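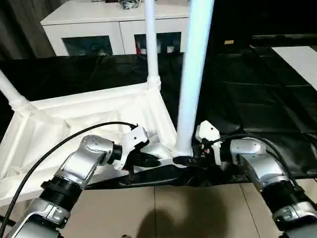
Equipment planning meeting, Lillon assembly cell, 26/06/2026. Present: Santino Barrientos (chair), Javiera Lagos (minutes), two from purchasing, one from the floor. The minutes from May were accepted with one correction to the spelling of Ojeda. Santino opened with the gripper budget. The two-arm cell is still on the white grippers, and with both of them clamped on the lower crossbar near the bottom of the tall pole, as they are on the upside-down stool frame, there is little room left between the housings. Purchasing asked if a slimmer housing would help. Santino said it would, but he wants to see fingertip pads priced first.

1. Fingertip pads
Kadov quoted $17 a pad on an order of 144. Ojeda has not sent a price. The floor would like a softer pad for plastic parts and a harder one for metal, kept in separate bins. Agreed to order the Kadov pads in the soft grade only and look at the hard grade next quarter.

2. Cable routing
The cables now loop over the arms from the sides. Javiera asked for clips and sleeves to be added to this year's list. Santino would like to see them run along the arm if the maker allows it. Purchasing will ask. A limit of $800 was set for clips, sleeves and labor together.

3. Second wrist camera set 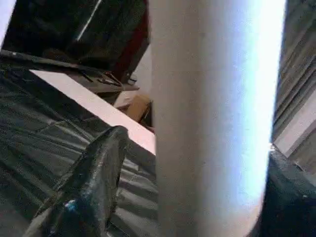 Sedis has offered a spare set of wrist cameras for $3731, mounts included. Purchasing wanted to know if a spare set is needed this year or can wait. Javiera said her concern is the view more than the spare. When the gripper is in close on a white leg, the leg runs from top to bottom of the picture and its right side washes out almost to plain white, with only the dark finger parts on either side to judge by. A new camera would not fix that by itself. Santino agreed and said lighting should be looked at before any more money goes to cameras. The Sedis offer was put on hold — not turned down.

4. Lighting
No quote yet. The floor suggested a diffuser as the cheapest thing to try. Purchasing can buy one out of general supplies without coming back to this group. Javiera will write up what she wants it to do.

5. Other business
Santino asked that quotes come in with delivery times on them. Two of the May quotes had none.

Actions
Purchasing: place the Kadov order, ask the arm maker about cable routing, chase Ojeda.
Javiera: one page on lighting, reply to Sedis.
Santino: update the equipment plan and send it around before the next meeting.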